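Chapter 5
Keeping Surfaces Clean: The Everyday Science of Soap and Water

Reading time: 30 minutes

When I was growing up in Sasthorpe, my grandmother washed her kitchen table every evening, whether or not anyone had eaten at it. She used a rag, a bowl of warm water and a sliver of whatever soap was left by the sink, and if you had asked her how it worked she would have told you to go and find something useful to do. I have been thinking about that table for most of my working life, and I suppose this chapter is my long and roundabout answer to the question she never had time for.

Water on its own is a fine cleaner of some things and a poor cleaner of others. It will carry off sugar, salt and most of the dust that settles in a day, but it slides right over grease (try it on a buttery knife and you'll see!). Soap helps by having two different ends, one that holds on to water and one that holds on to oil. We will come back to those two ends again and again, so please don't worry if they seem a bit odd at first.
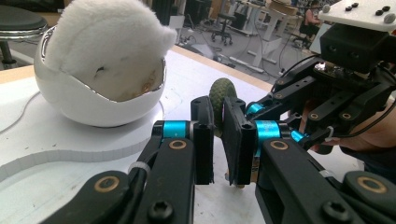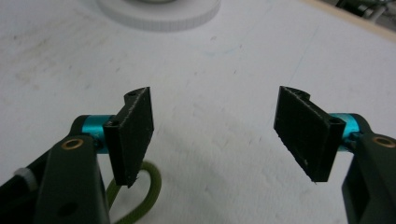 White tabletops. Smudges and scuffs call for different treatment.

A smudge is usually something left on top of a surface, while a scuff may be a change in the surface itself, and no amount of soap will lift a scratch. Learning to tell the two apart saves a good deal of scrubbing, and it saves the finish as well. The Plometti test, which you will meet in Section 5.2, is a simple way to check with a damp cloth and a little patience.

Before you read on, take a few minutes to walk through your own home and pick out a surface you clean often. Write down what lands on it, what you use to wash it, and how long it stays clean afterward. Keep your notes handy, as we will need them for the Erkard worksheet at the end of the chapter.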